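Setting Up and Checking the Two-Arm Sorting Cell
Lollusby Automation Workshop – Operating Procedures

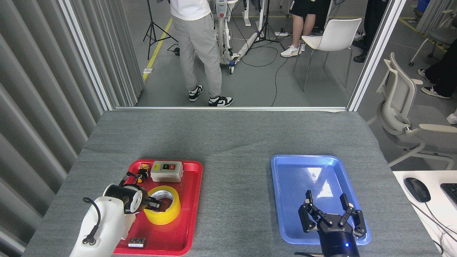 This procedure covers the preparation of the two-arm sorting cell at the Lollusby site before a working session. It applies to all operators who have completed the cell induction and replaces the sheet previously kept at the Tostcombe site. Parts are presented in the red tray and delivered to the blue tray, and each session begins with the blue tray clear and a mixed set of parts in the red one, such as a tape roll lying flat beside a small control box with a green and a red button. The felt surface between the trays must remain bare, as the arms cross it on every transfer.

Before You Begin

Read the previous entry in the cell log. If a fault was recorded and has not been signed off, do not power the arms. Contact the cell supervisor, Souad Abdel Hamid, and wait for instructions.

You will need:
Hex key set from the cell drawer
Lint-free cloth
Soft brush
Reference block, 400 grams
Cell log

Step 1: Prepare the Table

With the arms powered off, brush the felt from the back edge toward the front. Do not use water or spray cleaners on the felt. If the felt has lifted at a corner, report it and do not tape it down.

Wipe both trays with the dry cloth. Glossy trays reflect the overhead lights, and fingerprints make the reflections harder for the vision software to ignore. Return each tray to its marked position and press down lightly on the rim to confirm that it sits flat.

Step 2: Inspect the Grippers

Examine each finger for loose link screws, worn pads and trapped fibers. Tighten screws by hand only. Fingertip pads are replaced in pairs, even when one appears to be in good condition, and are due for replacement after 3000 grip cycles. The current cycle count appears on the Maintenance page of the Lahlou control software.

Follow each cable by hand from the gripper to the arm housing. The cable should have enough slack for the wrist to turn fully in both directions, with no loop long enough to catch a tray rim. Reseat any connector that moves when touched.

Step 3: Power Up and Home the Arms

1. Confirm that no person is within reach of either arm.
2. Release the emergency stop.
3. Switch on the left arm and wait for the ready message.
4. Switch on the right arm and wait for the ready message.
5. Select Home All.

The arms home one at a time. Do not reach over the table until both are reported as homed. If either arm stops partway and displays code 183, press the emergency stop, check for a snagged cable, and start again from item 1. After a second stop with the same code, leave the cell powered off and enter the fault in the log.

Step 4: Check Grip and Position

Place the reference block in the center of the red tray and run the routine named Mostance Check. The left arm lifts the block, holds it for three seconds and sets it down. The operator then moves the block to the blue tray, and the right arm repeats the test.

A slip during the hold usually indicates dirty pads. Clean them with the dry cloth and repeat the routine. If the block is set down away from its starting point, the tray has probably shifted – correct its position before considering recalibration. Recalibration is carried out by the supervisor only.

Step 5: Load the Parts

Pause the arms and place the parts in the red tray with space between them. Rolls are laid flat so that the gripper can close on the edge. Control boxes are placed with the buttons facing up. Parts must not overlap or lean on the rim.

Run the first transfer at reduced speed and keep one hand near the emergency stop. Full speed may be selected once a part has been released cleanly in the blue tray.

Closing the Session

Return both arms to home, open the grippers and switch off the right arm, followed by the left. Clear both trays and store the parts in their labeled bin. Enter the cycle count for each gripper in the log, along with any screws tightened or pads replaced.

Procedure last reviewed 12/1/23. Questions about this page should be directed to Souad Abdel Hamid at the Lollusby office.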